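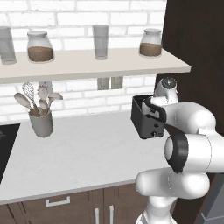 How to Read Your County's Respiratory Virus Dashboard Without Throwing Your Laptop

Every January the same thing happens. Someone in the office coughs, someone else pulls up the county health dashboard, and by lunch there are two camps, one convinced we're all doomed and the other convinced it's over. Both are looking at the same chart.

I covered the Wimmont County health department for five years, and I spent a good part of that time staring at its numbers with my head tilted. What follows is the routine I settled on. It takes ten minutes the first time and maybe two after that.

Before you start

You need the dashboard, something to write on, and the will to ignore the big red number at the top. The big red number was put there by someone who had a meeting to get to.

Step 1. Find the "last updated" line

It's usually in gray type at the bottom, next to the accessibility statement. If the page says it was refreshed today, keep reading, as the page and the data are often on different schedules. Wimmont's site once proudly announced a morning refresh of figures that ran through the previous month. Write down the date of the most recent data, which may take some hunting.

Step 2. Work out what is being counted

"Cases" can mean positive lab tests, reported illnesses, or people who went to a clinic and looked unwell. "Hospitalizations" can mean people admitted for the virus or people who came in with a broken ankle and tested positive on the way to X-ray. There should be a link called Definitions, Notes, or Methodology. Click it. You'll be the first visitor in a while.

If the page doesn't say, call the department and ask. Be nice. The person who answers has probably been asking too.

Step 3. Look for the bottom half of the fraction

A percentage is one number divided by another, and dashboards love to hide the second one. A positivity rate of 20 percent sounds grim. If only five people were tested, it means one guy. Look for total tests, total visits, or total beds, and write that number beside the percentage. If you can't find it, put a question mark there and trust the percentage accordingly.

This matters most in small counties. Sleiman, next door to us, has so few clinic visits in summer that one family reunion can bend the line.

Step 4. Cover up the last stretch of the chart

Put your thumb over the most recent 7 days. Late reports trickle in, so the end of the line nearly always droops, and the droop nearly always gets filled in later. I have seen a county commissioner hold a press conference about a droop. By the following briefing it had become a hill, and he had become unavailable.

Some dashboards shade this part or make it a dotted line. Good for them. Use your thumb anyway.

Step 5. Check the side of the chart

Read the numbers on the vertical axis out loud if you have to. A line that climbs from the bottom to the top of the box may be going from zero to 300, or from 2 to 3. Then check whether the axis starts at zero. Then check whether it's the same axis as the chart beside it, because when officials compare two charts they tend not to mention this.

Step 6. Pick two measures and stay with them

I use emergency department visits and hospital admissions. You may prefer wastewater, and I won't judge you at the table. The point is to choose before you know what they say. Switching measures whenever your favorite one turns ugly is a grand tradition in public office, but you aren't running for anything.

So-yul Baek, who edited my health stories, made me tape my two measures to my monitor. The tape outlasted the monitor.

Step 7. Save a copy

Take a screenshot and put the data date in the file name. Numbers get revised, which is normal, and pages get redesigned, which is also normal and somehow always worse. On 20th August the Wimmont dashboard moved to a new layout and every chart older than the current season went away. My folder of screenshots was suddenly quite popular.

If something looks wrong

Compare it with the state's page for the same county and the same dates. If they disagree, check the definitions again before you write to anybody. Most of the scandals I've been emailed were one page counting by test date and the other by report date. When the gap still won't close, send the department both screenshots and ask which one they stand behind. Allow a few days for the answer, and save that too.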